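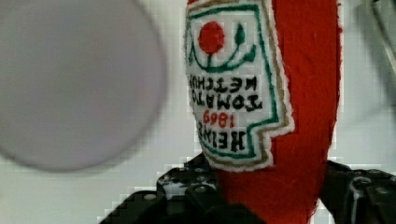

Skotel Plush Ketchup Bottle

Most condiments are a poor choice for a couch. Our ketchup bottle goes on one happily, since it holds no ketchup at all. The outside is fuzzy red fabric, and the label is a proper sewn-on patch with a stepped edge, a green and a tan outline, and an embroidered tomato on its vine. "TOMATO KETCHUP" is stitched in thick black capitals, for guests who need it spelled out. Stand it on its head if you like, the way you would with a real bottle that's almost empty. The lettering will be upside down, and nothing will come out any faster.

It belongs to the Grornico pantry line, which now has 7 items and still no mustard. We get asked about the mustard. Maybe in March.

Care: spot clean with a damp cloth and let it air dry. Keep it out of the dryer -- the fuzz does not come back. Real ketchup stains are harder to see on this one than on most toys, but you'll know they're there.

Limit 2 per order. We have more than 105 ready to ship from the Uvberg warehouse, and orders in before 3 p.m. go out the same day. Not a food. Not a squeeze bottle, though people do try.

Item no. 3829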